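The Handover

Celeste Montecinos had until six o'clock to finish the report. She was the outgoing secretary of the Ellar Medical Students' Association, and the incoming one, Senan Mulcahy, was sitting on the other side of the desk eating crackers out of the packet.

"You don't have to stay," she said.

"I was told it was a handover."

"It is. I'm handing it over when it's written."
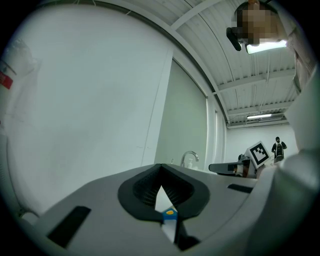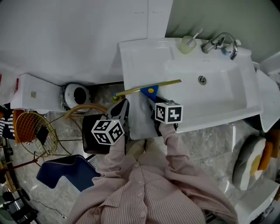
The washbasin and its tap, second picture.

The office was on the ground floor of Zúñiga Hall, between the laundry room and the stairs. In August the building was nearly empty. The first-years had gone home and the final-years had gone wherever they were being sent, and the only people left were those with resits or with something to finish. Celeste had both. Her pharmacology paper was at nine the next morning.

She typed the heading and then the first line, which was the same every year. The Association continued to go from strength to strength.

"Is that true?" Senan said. He could read upside down.

"It's how it starts."

"How many members have we got?"

"Seventy-nine."

"How many last year?"

She looked it up in the old ledger. It was a real ledger with a cloth spine, and some president long ago had stuck the crest of the university inside the cover. Last year's figure was higher. She took out the first line and left the space blank.

Tadeo Cáceres came in at half past two with his jacket over his arm. He had been president since the previous summer and he would be president until midnight. He had a list of his own, written on the back of a clinic rota.

"The achievements," he said, and put it in front of her.

There were seven. The blood donor morning was first, then the anatomy tutorials, then the regional conference at Clesora. The sponsorship from Nillex was fourth. After that came the football, the new noticeboard, and a line that said "strong voice on placements".

"What's the last one?" she said.

"We had a strong voice on placements."

"They didn't change the placements."

"No, but they heard us." He sat down on the radiator. "Put it in. My mother's going to read this."

She put it in. Senan offered him a cracker and he took two.

The trouble was the conference. Thirty-six of them had paid to go to Clesora in the spring, and the coach had been booked through a man Tadeo knew, and the coach had broken down on the hill road before it got light. They had stood in a lay-by until a farm shop opened. By the time a second coach came the opening session was over, and so was the vote on where the next conference would be held, which Ellar had been going to win. Baltasar Gallardo, who had prepared a speech for it, gave the speech anyway, in the car park, to the other people off the coach. Some of them still talked about it as the best part of the trip.

There was a refund owing from the coach firm. It had been owing since then.

"How do I write it up?" Celeste said.

"The Association was well represented at Clesora," said Tadeo.

"And the money?"

"It's coming."

"It isn't in the account."

"It's coming, though."

She typed: The Association was represented at Clesora. She left out "well". Then she typed: A refund is outstanding on the outward coach. Tadeo got off the radiator to read it, and read it for longer than it needed.

"Nobody puts that kind of thing in a report," he said.

"People paid."

"I know they paid. I paid. I paid twice, I covered Marijke's."

That was new to both of them. Senan stopped chewing.

"Why did you cover Marijke's?" Celeste said.

"She asked if there was a fund. I said there was."

"Is there a fund?"

"There was that day," said Tadeo.

He went out to ring the coach firm from the stairs, where the signal was better. They could hear him through the wall being polite and then being less polite and then spelling his surname.

Marijke Van Wijk came by at four to return the skeleton. The Association owned one, or most of one, and lent it out to members by the week. She had it in a suitcase. She was going into her third year and had just been elected welfare officer with no one standing against her, and she asked if there was anything she ought to know.

"There's a box file," said Celeste. "Who's been to see us, what they needed, what we did. It's kept locked. No names on the outside."

"Is there a lot in it?"

"More than there used to be."

Marijke opened it standing up. Celeste watched her go through the first few sheets. A student who had been sleeping in the library. A student who couldn't buy the second-year books, and was given a set left behind by somebody else. Seventeen people who had asked, in the month before exams, whether it was too late to stop and do another course. Celeste had answered most of those herself, sitting on the stairs or walking them round the car park, and none of it had come up at any meeting.

"Does this go in the report?" Marijke said.

"It never has."

"It could go in as a number."

Celeste thought about it. She had always believed that the file was private and that was the end of it, but a number was not a name. She looked at Tadeo's seven achievements and saw the noticeboard.

"What about the fund?" said Marijke. "Clesora, I mean. Could we say there's a hardship fund? People don't know. I only asked because I'd had a bad week and didn't care if I looked stupid."

Senan looked at Celeste. On the stairs, Tadeo said that he would hold.

"There's no money set aside for it at the moment," Celeste said. It was a true sentence and she was careful with it.

"There should be, then."

"You could propose it. You're welfare now."

"From midnight," said Marijke, and sat down on the suitcase and asked for a pen.

Tadeo came back at ten to five. The firm had agreed to pay. They would pay in full within the month, and they had sent an email saying so, which he held out on his phone to each of them in turn. Celeste changed the line about the refund. Then she read him what Marijke had written, which was a proposal that the coach money, where members were willing to give it up, should start a hardship fund under the welfare officer.

He listened to the whole of it.

"Members who are willing," he said.

"Yes."

"I'd be willing. For mine." He folded his jacket the other way over his arm. "Both of mine," he said, not very loudly, and Marijke, who was doing up the catches on the case, didn't ask him what he meant.

Celeste took the noticeboard out and put the welfare number in. Nobody objected. She moved the football down and left the placements where they were, for his mother. It was nearly six when she printed it, and the printer did the first page twice.

"What about the opening?" said Senan. "You've still got a gap."

She had forgotten. She gave him the chair, and he wiped the crumbs off his hands and sat looking at the screen for a while. Then he typed: The Association has seventy-nine members.

"Will that do?" he said.

"Print it again," said Celeste. She picked up her pharmacology notes and went to find somewhere quiet.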